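Progress report to Areti Kyriakidis, Prarier Fund
19/08/2022

Hi Areti,

We're well into the cello and piano program at Zisance now, and I'm so pleased with how it's going! We have 11 students, four of them brand new, and Cengiz has them sight-singing before they even tune up (grumbling included). 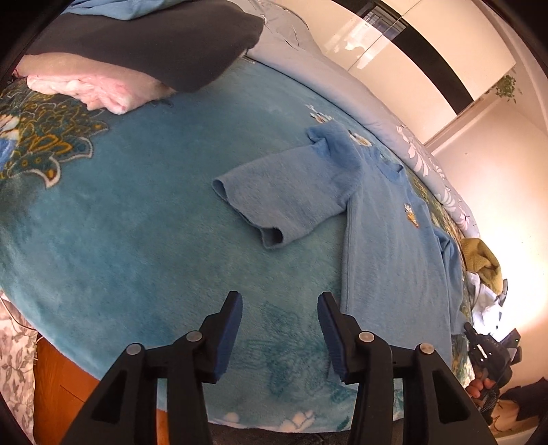
How much of the grant is left?
We've spent $912 of the $1,278, mostly on sheet music and two bow rehairs.

Fotini moved the theory hour to after the break, and the kids come in looser and ask better questions. The slow movement of the trio still drags, and I'd like one more coached rehearsal on it before the recital at Vomgate. The piano there needs tuning too, so I'll send you that quote once I have it.

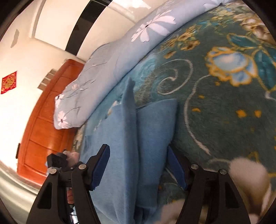 Blue cloth on the floral blanket

Next up is picking pieces for February. Rafail wants more duets and I'm all for it!

Evanthia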